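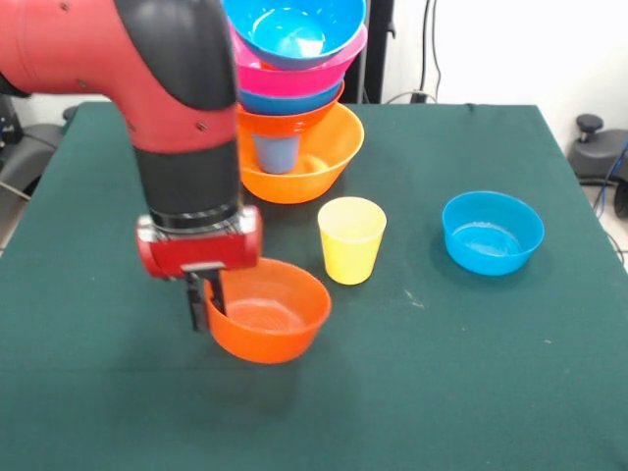 How much should I set aside for the parts of a robot workstation that aren't the robot?

Plan on $2,673 for a single-arm tabletop station, with the arm and gripper bought separately. That was our total at Drevulcombe when we set up the second station in May, and it breaks down as follows.

Step 1. Price the table and stand first. We paid $1,231 for a heavy table, a mounting plate and a vertical stand. A light folding table will shake when the arm stops quickly, and you'll end up buying twice.

Step 2. Budget for power and cabling. Measure from the outlet to the arm base, then up and over to wherever the cameras will go. Add slack for the full reach of the arm. Darnell Kowalczyk ordered ours from Voltier and we still came up short on one run.

Step 3. Buy the handling objects. Plastic bowls and cups in several colors are cheap and stack well. We spent $65 on these, spares included. Get more than one size if you plan to do nesting or stacking work, and check that the rims are thin enough for your gripper fingers to close on.

Step 4. Cover the table. Plain dark cloth cuts glare from overhead lights. It does pick up lint, so buy two pieces and keep one clean.

Step 5. Ask about gripper fingers before you sign for the arm. Haslinger and Walholm both quoted us for spares, but the lead times were very different. Keep at least one extra pair on the shelf.

Step 6. Hold back 10 percent of the total. Ours went on a longer cable and a second set of clamps.

Shobha Devadiga keeps the order sheet. Send her part numbers - not just links - and include shipping on every line.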